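How to Sort and Store a Mixed Batch of Garden Seed

Seed saved in August tends to end up in whatever was close by: envelopes, jar lids, a coat pocket. An evening spent sorting it will make planting much easier in spring. The method below works for a home garden with a few dozen varieties. I learned most of it from Gerd Kuhlmann, who kept the seed for our allotments at Pliltstead and had 715 packets in his card index at the last count.

What you need

Paper envelopes, a soft pencil, a fine kitchen sieve, a tray, some plastic bowls and one airtight tin. You will also want a cloth for the table. A dark one is best for pale seed such as lettuce and pepper, and a white one is better for onion and leek.

Step 1: Check that the seed is dry

Bend a bean or squash seed between your fingers. If it gives, it needs more time. Spread damp seed one layer deep on paper plates and leave it in an airy room out of the sun. Small seed takes about a week. Large beans can take three. Do not use the oven, even on its lowest setting.

Step 2: Clean off the chaff

Rub dry seed heads between your palms over the tray, then pass everything through the sieve. Tip the tray slightly and blow across it. The light husks will move first. A little chaff left behind does no harm, so stop when the seed looks mostly clean.

Tomato seed is different and has to be fermented in water for a few days before drying. Do that as a separate job.

Step 3: Divide by plant family

Give each family its own bowl and put the envelopes or loose twists of paper into it as you go. I use these groups: beans and peas, cabbage family, squash and cucumber, tomato and pepper, onions, and leaf crops. Cheap plastic bowls in different colors are easy to tell apart from across the table. Wipe them between batches – small seed clings to plastic, and one stray kale seed in the turnips is hard to spot. 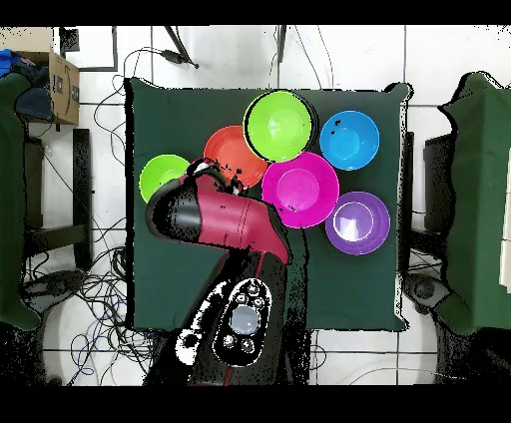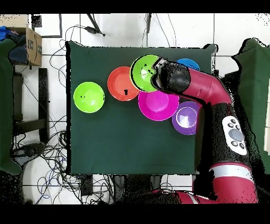
Step 4: Label before you put anything away

Write the variety, the year and where the seed came from on every envelope. Use pencil, as ink can fade or run. If two varieties of squash grew near each other, add the word "crossed" with a question mark. My own Flandano beans and Langlois peas look nothing alike in the garden, but I have still mixed up the packets.

Step 5: Test anything old

Lay 10 seeds on a damp paper towel, fold it over and keep it in a loosely closed bag at room temperature. Check it after a week. Eight sprouts means 80 percent, and you can sow as normal. At half that, sow twice as thickly. Onion and parsnip seed more than two years old is usually not worth keeping.

Step 6: Store it cool and dark

Put the envelopes in the tin, grouped by family, with a spoonful of dry rice in a twist of cloth. An unheated closet is fine. If you use the refrigerator, let the closed tin come to room temperature before opening it. Tape a list of the contents inside the lid and cross off each packet when it is used up.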